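Thursday, May 2, 2024
By the Bodeck walking project lead
Print | E-mail

Hello again from Bratside! The walking groups are in good shape and I've got plenty to tell you — mostly nice things. Your grant of £3,239 has now paid for the route leaflets, the first aid course and an awful lot of tea.

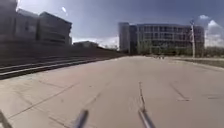

The long paved stretch on the Bodeck route.

We've got four groups going now, up from three in October. The Skusden lot are the keenest (they asked for a longer walk, then moaned about it all the way round!) and the beginners are chattier than ever.
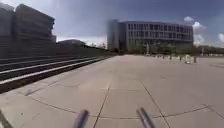 Low steps beside the plaza, Bodeck route.

Leaflets were my headache. Kong, our printers, sent the first batch with the map upside down, but they redid the lot free of charge and I can't fault them for that.

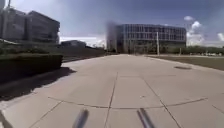
Our beginners' walk is the one I'd most like to keep going next year. Several people came to us after a long illness and were nervous about rough ground, so we start them on wide, level paving like the slabs leading up to the big building, and move on to the park paths when they feel ready. I'd budget for five more leaders' places on the first aid course.

Still to do: the feedback forms, which I keep putting off,
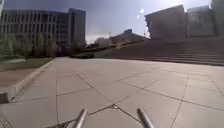 and the new timetable, which needs to reach the surgery before the summer. I'll send you both with the receipts.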